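리얼리티 시리즈 「쿠아드로스(Cuadros)」 재회 특집 제작 중간 보고

수신: 토라(Tora) 편성기획 담당 Dörte Kohlhase
발신: 브로테로(Brotero) 제작팀
작성일: 2020년 12월 22일

개요

이 보고서는 「쿠아드로스」 재회 특집의 제작 진행 상황을 정리한 것입니다. 지난 보고 이후의 촬영과 편집, 출연자 관련 사항, 홍보 준비, 예산 집행을 다루었고, 끝에 귀사의 결정이 필요한 항목을 적었습니다. 계약서에 명시된 회차는 6회이며 회당 방송 분량은 55분입니다. 회차와 분량에는 변경이 없습니다.

현재 본촬영은 전부 끝났고 개별 인터뷰 일부가 남아 있습니다. 편집은 1회와 2회의 가편집본이 완성되어 귀사 검토용 서버에 올라가 있습니다. 3회는 장면 순서를 정하는 단계이고 나머지 회차는 소재 분류가 진행 중입니다. 납품 기한은 5월로, 기존 일정표 그대로입니다.

촬영

본촬영은 걸리콤(Gulircombe)의 임대 저택에서 진행했습니다. 출연자들은 촬영 기간 내내 같은 건물에서 숙박했고 외부 출입은 사전에 정한 장소로 제한했습니다. 입소 전 검사와 격리는 보험사가 요구한 절차에 따라 시행했으며 촬영이 중단될 만한 사례는 없었습니다.

계획했던 장면 가운데 두 가지를 바꾸었습니다. 우선 항구 식당에서 찍기로 한 첫 만찬은 식당이 영업을 중단하면서 저택 안뜰로 옮겼습니다. 조명 대여비가 추가되었지만 식당 대관료가 빠져서 전체 비용은 줄었습니다. 다음으로, 옛 시즌의 의상을 경매에 내놓는 자선 행사는 관객 없이 온라인으로 치렀습니다. 관객 반응 장면이 빠진 만큼 출연자들이 각자 내놓은 의상에 얽힌 이야기를 하는 장면을 늘렸습니다. 2회 가편집본에서 이 부분이 다소 길다는 내부 의견이 있어 줄이는 중입니다.

날씨 때문에 요트 장면은 한 차례 연기한 뒤 촬영했습니다. 바람 소리가 심해 현장음의 일부를 쓸 수 없습니다. 대화 내용은 옷깃 마이크 녹음으로 대부분 복구되지만, 갑판 뒤쪽에서 벌어진 언쟁은 자막 없이는 알아듣기 어렵습니다. 이 언쟁은 4회의 중심 사건이므로 자막을 넣어 살릴 예정입니다.

출연자

출연자는 모두 시리즈의 과거 시즌에 나왔던 사람들입니다. 섭외 당시 가장 우려했던 점은 마지막 시즌 이후 서로 연락을 끊은 두 출연자를 같은 공간에 두는 일이었습니다. 두 사람은 첫 만찬에서는 거의 말을 섞지 않았고, 요트 장면에서 크게 다투었으며, 퇴소 전날 따로 만나 긴 대화를 나누었습니다. 마지막 대화는 두 사람의 동의를 받아 촬영했습니다. 방송에 어느 정도까지 쓸지는 Hartmut Böttcher 책임프로듀서가 양측 매니저와 협의하고 있습니다.

한 출연자가 촬영 중 다른 출연자의 음주 습관을 거론한 부분이 있습니다. 당사자가 없는 자리에서 나온 발언이고 사실 여부가 확인되지 않아 가편집본에서 뺐습니다. 당사자가 개별 인터뷰에서 스스로 이 문제를 언급하겠다고 한다면 그때 다시 검토하겠습니다. 제작진이 먼저 질문하지는 않기로 정했습니다.

또 다른 출연자는 이혼 절차를 밟고 있어 변호인 측에서 전 배우자의 이름과 자녀에 관한 발언을 모두 삭제해 달라고 요청했습니다. 해당 발언의 위치를 목록으로 만들어 편집실에 전달했습니다. 삭제 후에도 1회 도입부의 흐름은 유지됩니다. 3회에서는 출연자가 새집을 소개하는 장면이 짧아지므로 대체 화면이 필요합니다.

출연자 상담 창구는 촬영 기간에 이어 지금도 운영하고 있습니다. 외부 상담사와의 계약은 마지막 회 공개 후 한 달까지입니다. 이용 여부와 내용은 제작진에게 전달되지 않으므로 이 보고서에도 포함하지 않았습니다.

개별 인터뷰

개별 인터뷰는 출연자의 자택이나 출연자가 지정한 장소에서 찍습니다. 당초에는 전원을 스튜디오로 부를 계획이었으나 이동 제한 때문에 방식을 바꾸었습니다. 현장에는 촬영 담당과 음향 담당만 들어가고 질문은 연출자가 화상으로 합니다.

화상 질문 방식에는 단점이 있습니다. 출연자가 화면 쪽을 보느라 시선이 자주 흔들리고, 연결이 지연되면 답변이 겹칩니다. 첫 인터뷰 이후 질문용 화면을 카메라 렌즈 가까이로 옮겼더니 시선 문제는 많이 나아졌습니다. 연결 지연은 장소마다 차이가 커서, 남은 인터뷰부터는 질문지를 미리 보내고 연결이 끊기면 촬영 담당이 이어서 질문하도록 했습니다.

장소별로 조명 조건이 다른 점은 색보정에서 맞추겠습니다. 배경을 통일하는 방안도 검토했습니다만, 과거 시즌과 달리 각자의 생활 공간이 드러나는 편이 이번 특집의 취지에 맞는다고 판단했습니다.
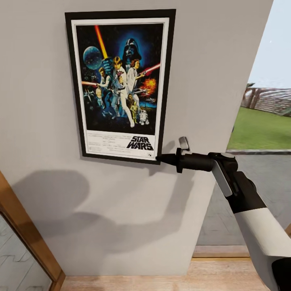

편집

편집실은 두 곳을 운영합니다. 한 곳은 1회부터 3회까지, 다른 한 곳은 4회부터 6회까지를 맡습니다. 회차를 나누어 작업하다 보니 같은 회상 장면을 양쪽에서 중복으로 고르는 일이 있었습니다. 이후로는 과거 시즌 자료의 사용 내역을 공용 표에 적고, 먼저 적은 쪽이 우선권을 갖습니다.

1회 가편집본은 계약 분량보다 깁니다. 출연자 소개가 길기 때문인데, 기존 시청자에게는 이미 아는 내용이고 새 시청자에게는 한꺼번에 너무 많은 정보가 들어옵니다. 소개의 일부를 2회로 넘기고 만찬 도착 장면을 앞당기는 수정안을 만들고 있습니다. 2회는 분량이 맞으며, 앞서 언급한 의상 경매 부분을 줄이면 넘어오는 소개 장면을 수용할 수 있습니다.

3회의 결말은 두 가지 안이 있습니다. 가안은 요트 출항에서 끊고 언쟁을 4회로 온전히 넘깁니다. 나안은 언쟁의 첫마디까지 보여 준 뒤 끊습니다. 편집실에서는 나안을 선호하지만, 현장음 상태를 고려하면 가안이 안전합니다. 두 안 모두 검토용으로 올리겠습니다.

음악은 과거 시즌의 주제곡을 다시 편곡해 씁니다. 원곡 권리자와의 합의는 구두로 이루어졌고 서면 계약은 아직 체결되지 않았습니다. 계약이 늦어질 경우에 대비해 1회 가편집본에는 임시 음악을 넣었습니다. 임시 음악은 외부 공개용으로 쓸 수 없으니 예고편 제작 시 주의를 부탁드립니다.

권리 및 법무

과거 시즌 영상의 사용 허가는 모두 받았습니다. 단, 초기 시즌에 단역처럼 등장했던 일반인 가운데 연락이 닿지 않는 사람이 있어 해당 장면에서는 얼굴을 가립니다. 자택 인터뷰에서 화면에 들어온 미술품, 사진, 상표 등은 회차별로 목록을 작성해 법무 담당이 확인합니다. 허가가 필요하다고 판단되는 항목은 흐리게 처리하거나 다른 각도의 화면으로 바꿉니다. 1회 분량의 확인은 끝났고 2회 분량은 진행 중입니다.

출연 계약의 비밀 유지 조항과 관련해 한 건이 있었습니다. 출연자 한 명이 팟캐스트에 나가 저택에서의 생활을 이야기하면서 다툼이 있었다는 사실을 밝혔습니다. 상대의 이름이나 내용은 말하지 않았습니다. 서면으로 주의를 주었고 이후 추가 발언은 없습니다. 연예 매체 두 곳에서 이 발언을 인용해 기사를 냈으며 당사는 논평하지 않았습니다.

홍보 준비

귀사 홍보팀과의 첫 회의에서 공개 순서를 정했습니다. 출연진 명단을 먼저 발표하고, 이어서 단체 사진과 짧은 예고편을 내보냅니다. 단체 사진은 저택 계단에서 촬영한 것으로 출연자 전원의 확인을 마쳤습니다. 본예고편은 3회 편집이 확정된 뒤에 만드는 것이 좋겠습니다. 지금 시점에서는 요트 장면을 어디까지 보여 줄지 정할 수 없습니다.

공개 전 인터뷰는 출연자별로 묶지 않고 매체별로 나누어 배정하기를 제안합니다. 지난 시즌에는 한 출연자에게 요청이 몰리면서 나머지 출연자들의 불만이 있었습니다. 매체 측에서 특정인을 지정하더라도 가능하면 다른 출연자와 함께 나가도록 조정하겠습니다. 이혼 절차 중인 출연자는 판결이 날 때까지 인터뷰 대상에서 제외합니다.

예산

본촬영 항목은 승인액의 100퍼센트를 집행했고 초과분은 없습니다. 후반 작업 항목의 집행률은 55퍼센트입니다. 인터뷰 방식 변경으로 스튜디오 대관비가 남았고, 대신 지방 이동비와 장비 운송비가 늘었습니다. 두 금액은 후반 작업 항목 안에서 상계됩니다. 방역 비용은 별도 항목으로 관리하며 증빙은 분기 정산서에 첨부합니다.

앞으로 늘어날 수 있는 비용은 음향 복구 작업입니다. 외부 업체에 요트 장면의 일부를 시험 삼아 맡겨 두었고, 결과를 받은 뒤 전체 의뢰 여부를 정하겠습니다. 전체를 의뢰하더라도 예비비로 감당할 수 있습니다.

결정이 필요한 사항

첫째, 3회 결말의 가안과 나안 중 선택. 편집실 일정상 검토본을 받으신 뒤 2주 안에 회신을 부탁드립니다.

둘째, 퇴소 전날 대화 장면의 사용 범위. 매니저 측과의 협의가 끝나면 Hartmut Böttcher가 별도로 안을 보내 드립니다. 귀사의 심의 기준에서 문제가 될 표현이 있는지 함께 보아 주십시오.

셋째, 주제곡 계약의 서명 주체. 권리자 측은 플랫폼이 직접 서명하기를 원합니다. 당사 명의로 체결한 뒤 귀사에 권리를 넘기는 방식도 가능하다고 하니 법무팀의 의견을 알려 주시기 바랍니다.

다음 단계

남은 개별 인터뷰를 마치는 대로 1회와 2회의 수정본을 올리고, 3회의 두 가지 안을 제출합니다. 그 뒤 4회부터 6회까지의 구성안을 한꺼번에 보내 드립니다. 다음 보고서에는 음향 복구 시험 결과와 권리 확인 목록을 첨부하겠습니다. 가편집본에 대한 의견은 검토용 서버의 메모 기능에 시간 표시와 함께 남겨 주시면 편집실에서 바로 확인합니다.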